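3.2 Shading and judged depth

Readers of product catalogs often have to judge how deep a container is from a single view. Earlier work at our lab treated outline as the main cue and left surface shading uncontrolled. Jang's reanalysis of the Otasthorpe ratings suggested that this was a mistake, as items with matched outlines still differed in judged depth. We therefore varied wall shade and outline separately.

Fifty-five adults rated drawings of open containers on a 10-point scale running from flat to very deep. Each drawing was shown twice, in separate blocks, and the two ratings were averaged. Three levels of wall shade were used, with floor color held constant. Participants who gave the same rating to every item in a block were excluded before analysis. Ratings were taken on the Clirnley display, with room lighting fixed.

Judged depth rose with the difference in shade between wall and floor, and the effect was larger for low-walled items. Outline alone gave weaker and less stable ratings. In Figure 2, the blue tray at the far left has low, straight walls, and its inner faces along the top and right edges are a darker blue than the floor. The tray reads as having depth even though it is shallow. We return to low-walled items in Section 4.

Figure 2. Rendered tabletop with a shallow blue tray at far left.
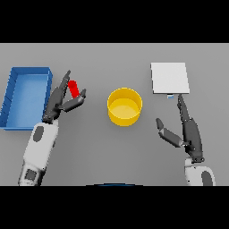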